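From: Kamonchanok Kamolrat
To: Stindari supporters list
Date: July 23, 2023
Subject: Re: Re: The backup keeper question

On the list yesterday Jidix wrote:

> I don't get the rush. We already have a keeper who played every
> minute since March. Why spend anything on a second one when
> we can't score? Put the money into a striker and let the kid
> from the reserves sit on the bench.

I hear you on the striker, I really do (I sat through the Sollholm game too, all of it, in the rain). But one bad ankle and we're starting a kid with 3 senior games behind him! That scares me a lot more than another 1-0 loss.

Khunthong let their veteran go last week and he's a free agent. He's 34, fine, and his kicking is awful, but he's loud and he organizes a back line. One year, low wages, I'd take it. If he wants two years, then no, walk away.

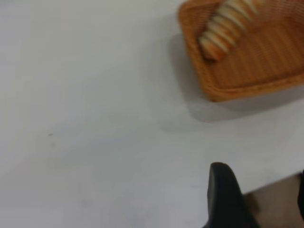
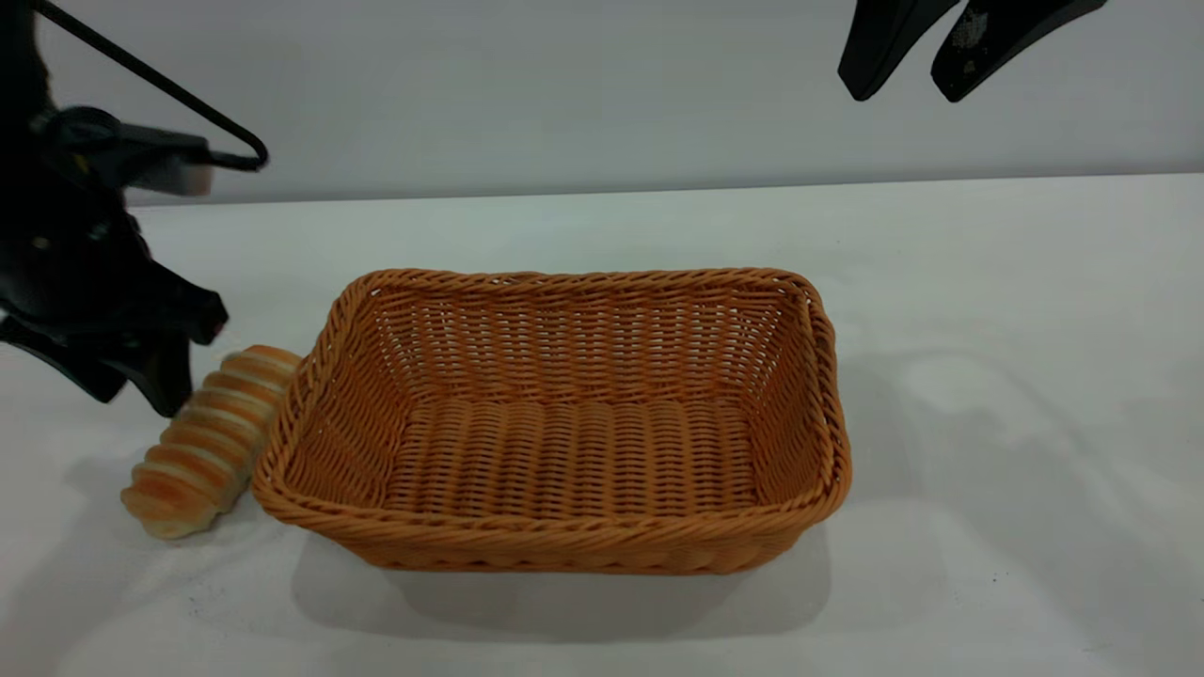
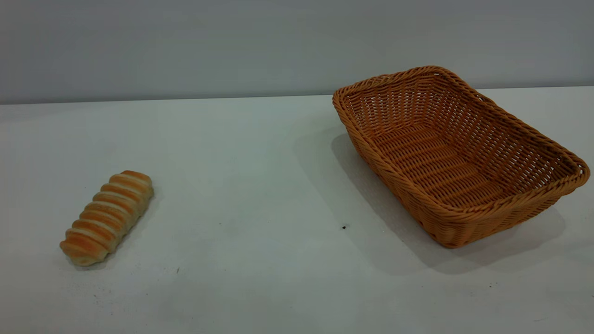

The wicker basket, and in each one a bread roll too.

As for the striker, I keep going back and forth. The winger we had on loan ran his socks off and I'd love him back, but 15 shots on target all season? From a guy who started nearly every week? I'd rather see us go with two up top and find out what we've got.

Also, has anyone heard if the away end at Sollholm is still capped at 300? Last time I waited too long and ended up listening on the radio, and I'm not doing that again.

Kamonchanok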